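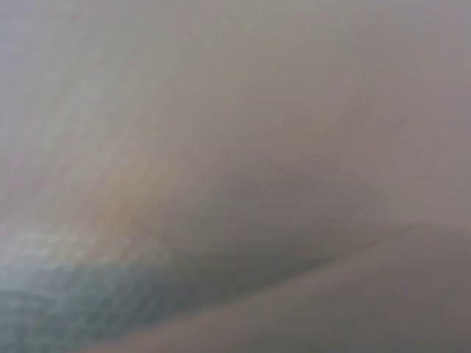 Grayish mauve, going to dusty rose on the right.

October, Plalldale dye room, started writing around lunch

Logwood again! I know, I said I was done with logwood until spring, but the Drernar wool finally came in and I couldn't leave it sitting in the box. It's a nicer yarn than the last lot, softer, a little more twist, and it smells strongly of sheep (a good sign or a bad one depending on who you ask). Wound it into 16 small skeins last night in front of the TV and tied every one of them in four places with loose figure eights. Yes, four. I've learned my lesson about two ties and will not be spending another evening picking a bird's nest apart on the kitchen floor.

Scour first. Hot water, a squirt of the plain soap, no stirring, lid on, walk away. The water came out the color of weak tea and I did a second one, and the second one was still not clear, so whatever they spin with at Drernar, they use plenty of it. Note for whoever opens the next box: plan on two scours and maybe a third. I'm pretty sure the blotchy skeins from the summer batch were a scouring problem and I blamed the mordant for weeks. Sorry, mordant.

Alum next. I weighed out 500 grams of dry yarn for the main bath and kept the leftover skeins back for the iron tests. Dissolved the alum in a jar of hot water before it went in the pot, brought everything up slowly, held it just under a simmer and then let it cool down overnight with the yarn still in. Nam-gil thinks the overnight part is superstition. He may be right, but it means I get to go home, so I'm keeping it.

Now the logwood. We have two bags open at the moment, the old Zeng chips and the new Privevano ones, and they are NOT the same thing at all. The Privevano chips are chopped much finer and they give up their color so fast I thought I'd knocked something over into the pot. The Zeng ones take their time. If you're following my old recipe card, the one taped inside the cupboard door, it was written for the Zeng chips, so use a lot less of the new stuff or you'll get black-purple whether you want it or not. I'll redo the card. (I have said this before. I'll really redo it.)

What I was after was a soft, tired purple, the kind you get on old quilts. What I got from the first dip was grape soda. Very cheerful, very even, and completely wrong! So I rinsed those and put them on the rack as they were, and somebody will want them for kids' hats.

Second go with a weaker bath, a short dip, and then straight into the iron. This is the bit I keep fiddling with. I made up the iron water in the chipped enamel pan that lives on the bottom shelf, and please, please keep that pan for iron only. A trace of it in the main pot and every yellow we make until Christmas will be olive. I used a pinch, stirred it in really well with the yarn OUT, then put the yarn back and watched it like a hawk. You can see the change start almost right away at the ends of the skein, and that's the moment to keep it moving. I turned my back to answer the phone on the third one and it has a stripe now.

Some loose observations before I forget them:

The tap water here is hard and logwood notices. The skein I did in rainwater out of the barrel went redder and duller, the one in tap water went bluer. I like the rainwater one more. Somebody should put a proper lid on the barrel though, there were leaves in it and a very annoyed beetle.

A splash of vinegar in the rinse pushes it to a brownish orange. Startling, and I wouldn't trust it to stay there. I did one mini skein for the sample book and labeled it.

Exhaust bath is still strong. I poured it through the old curtain into the bucket with the blue handle, so don't tip it out. It should be good for a pale lavender on silk if anybody has silk going spare.

Nam-gil Shin came by in the afternoon to collect his walnut hulls and we got into it about light-fastness again. He hung his test strips in the south window over the summer, half of each strip under cardboard, and the logwood ones without iron had faded quite a bit. The iron ones held up better. So that's one more point for the chipped pan. He wants to try 200 grams of cotton next, with tannin first, and I told him cotton is his department and he's welcome to it. I can't get along with cotton. It takes forever and then it looks like I wiped the floor with it.

Still to do:

Dry the iron skeins in the shade and look at them again in daylight. They always look too dark wet, and I always panic.

Order alum. We're down to the bottom of the tub.

Ask Drernar if they can send the next lot unoiled, or less oiled, or whatever the word for that is.

Redo the card!

Evening, later. Went back in to turn the skeins and switched the fan off. The rainwater one is drying to something close to what I wanted, a bit browner in the middle where it was bunched up. I might overdye the striped one with the leftover madder if there's still any life in that jar. It was fizzing last week, so open it outside.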